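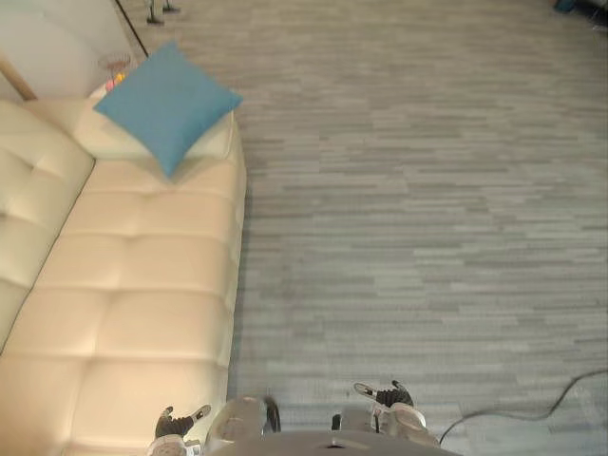
El Wima con los brazos recogidos, junto al sofá color crema y el cojín azul.

Llevo toda la vida esperando un cacharro que me doble la ropa. De pequeña lo veía en los dibujos y daba por hecho que a estas alturas ya lo tendríamos todos, y sin embargo aquí sigo, con la montaña de toallas en la silla del dormitorio. Así que cuando Cutura sacó el plan de alquiler del Wima me faltó tiempo para apuntarme: 269 euros al mes, sin permanencia, y a ver qué pasa. Lo tuve en el salón todo julio (con el calor que hacía, por cierto, no era yo la única que trabajaba despacio).

Para quien no lo conozca, el Wima es un robot de dos brazos con dedos negros en las puntas, y la idea es que recoja, doble y ordene cosas blandas. Cosas blandas, insisto. Platos ni tocarlos, que lo pone en letra bien grande en el manual. Hay una versión de compra, pero a ese precio me compro otro sofá y me sobra para irme a la playa.

La instalación, mejor de lo que temía. Le enseñas la habitación desde la aplicación, le marcas dónde está el sofá, dónde quieres que deje lo doblado, y ya. Lo pesado son los cables, que en un salón pequeño acabas mirando al suelo más que a la tele. Y la aplicación está traducida regular: durante una semana entera un botón me decía "Pliegue ahora el asunto", y lo echo de menos desde que lo arreglaron.

Lo primero que le pedí fue lo fácil, un trapo.
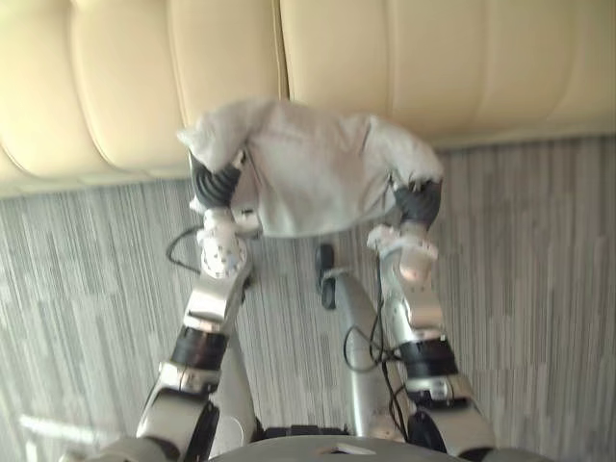 Una pinza en cada punta y la tela blanca colgando en medio.

Agarrar, agarra muy bien. Eso me sorprendió muchísimo, porque yo venía de probar la Fedwood, aquella dobladora de sobremesa donde tenías que colgar tú cada camiseta con sus clips (¡para eso la doblo yo!). El Wima coge una tela, busca las esquinas y la levanta con una delicadeza que da hasta ternura. Los dedos tienen unas estrías como de goma y no me han enganchado ni un hilo en todo el mes, y mira que le di un chal de punto bastante traicionero.

Lo que cuesta es lo siguiente. Con una tela en el aire, tiene que decidir cuál es el lado largo, y ahí se lo piensa. Y se lo piensa. Una toalla de manos me la sacó a la primera casi siempre. Las fundas de almohada, a ratos. Con una sábana bajera no hubo manera, pero ahí no le voy a echar nada en cara porque yo tampoco sé, las hago una bola y cierro el armario.

También probé a que me colocara una manta en el sofá, que es lo que más rabia me da recoger cada noche. 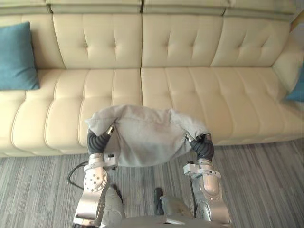

7 min de lectura

Con la manta hay que ayudarle un poco. Si se la dejas extendida, la coge por los dos lados y la lleva donde toca; si se la dejas hecha un gurruño en una esquina, como la deja cualquier persona normal a las once de la noche, puede tirarse un buen rato cambiando de agarre. Mi sofá es de esos con muchas costuras y muchos bultitos, y sospecho que eso le despista, aunque en Cutura me contestaron que no debería influir. Muy amables los de soporte, todo hay que decirlo. Contestan rápido y no te hablan como si fueras tonta.

¿Y el ruido? Poco. Un zumbidito. Podía ver una serie con él al lado, si bien confieso que acababa mirándolo a él.

Lo peor, para mí, es la lentitud. Una colada normal que yo me ventilo con un podcast a él le ocupa la tarde. Vale, la tarde es suya y yo estoy a otra cosa, pero hay que estar pendiente, porque cuando se atasca se queda con los brazos quietos esperando a que confirmes en el móvil. Si estás en la compra, pues ahí se queda con tu toalla en alto.

Una compañera de un taller de tapicería me contó que en el suyo tienen uno de Mapplebeck solo para mover retales de una mesa a otra, siempre la misma tela y siempre el mismo sitio, y que ahí van encantados. Me lo creo. En una casa, cada día la manta está de otra forma. 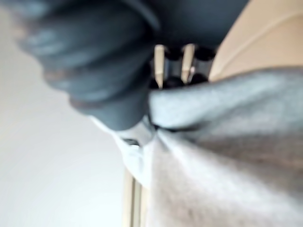 ¿Merece la pena alquilarlo para doblar la ropa de casa?
Depende de lo que laves. Para toallas y trapos cumple, despacio y con alguna ayuda; para sábanas, camisas o calcetines sigue siendo más práctico hacerlo a mano.

Yo lo he devuelto. Con pena, porque le había cogido cariño, pero 269 euros por unas toallas bien dobladas se me va de presupuesto. Si bajan la cuota a 200 y le enseñan a emparejar calcetines, me vuelvo a apuntar esa misma tarde.

Lo mejor: el agarre, el soporte, lo poco que suena.
Lo peor: la lentitud, los cables, tener que estar con el móvil en la mano.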